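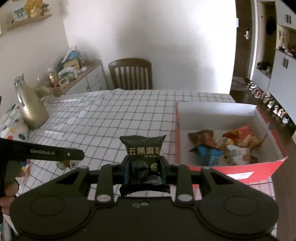
Page 3 of 6

Ticket: Packet names print as empty boxes on shelf labels
Product: Prusance label module
Opened by: Jennylyn Sebastian, Flitwood store
Status: Open, workaround in place

Jennylyn, 9:40 am
Great news, I can make it happen on demand now! Any item with Chinese characters in the name field prints as a row of boxes. The one I keep testing with is 五黑麻, and the WU HEI MA line under it comes out perfect every time. English-only labels are fine too. The screen preview looks right, so it only goes wrong on paper.

Ellska support, 10:15 am
Thanks, that helps a lot. Which font is set under Print > Label > Name? And does a PDF export show the boxes?

Jennylyn, 10:32 am
Font is Fashola Narrow. PDF has the boxes too - so the printer is off the hook! I had already cleaned the print head and swapped the roll, oh well, it needed doing.

Ellska support, 11:05 am
Fashola Narrow has no Chinese characters in it. The preview quietly borrows them from another font on your computer and the export doesn't. Please switch Name to "System default", save, close the label window and open it again before you test.

Jennylyn, 11:48 am
YES! Full characters on the PDF and on paper. I ran over 200 labels and the whole snack aisle is readable (I may have cheered). One leftover: long names now wrap to three lines and push the price off the bottom.

Ellska support, 1:20 pm
Wonderful! For the wrap, set Name size to "Shrink to fit". It doesn't stick after a restart in the February build, that's a known bug, so you'll have to set it again each morning. Leaving this open until the patch is out.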